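About Us
Equipment Planning Services

Gredley advises schools, colleges and small manufacturers on the purchase of robots and automated equipment. We do not sell machines, and we accept no commission from those who do. Our clients pay a fixed fee, agreed in writing before work begins.

The firm was established by Ásdís Østergaard and Tamás Katona, who had both spent their earlier careers in purchasing departments. They had seen arms bought at the end of a budget year and left in their crates while the electrical work, the tables and the training were still waiting for funds. Our planning method grew out of that experience. We have since completed 111 equipment plans for clients in education and light industry.

How We Work

Each engagement begins with the tasks. We ask the client to write down what the equipment will be expected to pick up, move or sort in its first year, and who will run it. Only then do we discuss reach, payload and price. Where possible, the proposed layout is tested in simulation before a quotation is requested, with everyday objects of different shapes and sizes set out on the work surface. 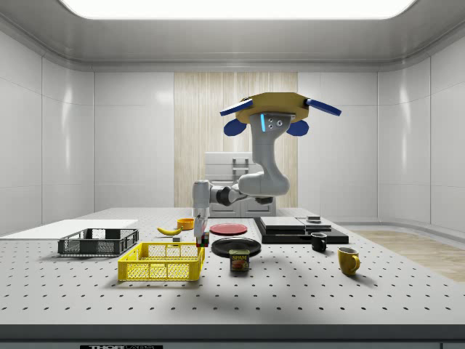 The results are written up in a layout report, which the client keeps whether or not a purchase follows. The report lists the floor area needed, the power supply, the mounting arrangements and any changes to the room. It also names the tasks we consider unsuitable for the equipment under review. Several clients have postponed a purchase after reading it, and we regard that as a proper use of our services.

Budgets are prepared over the full service life of the equipment. We show separate lines for the arm, the gripper, software licenses, installation, staff training, spare parts and removal. Clients who apply for grants may request the same figures in the format required by the funding body.

Our People

Ásdís Østergaard, Director
Tamás Katona, Director, Contracts and Tendering
Boonsong Boonchu, Simulation and Layout
Nassoro Shemweta, Budgets and Grant Support
Ingvar Þórarinsdóttir, Training and Client Liaison

The firm has 11 employees in all. Layout staff work from our Stougaard office, where clients are welcome to review their plans in person by appointment.

Fees and Inquiries

A standard plan for a single work cell is priced at $3000 and includes one revision. Plans covering more than one room are quoted individually. Schools ordering jointly may share a plan, provided that one of them acts as the contracting party.

Inquiries should state the intended use, the space available and the date by which funds must be committed. We reply in writing to every request.

Page last revised Aug 19, 2020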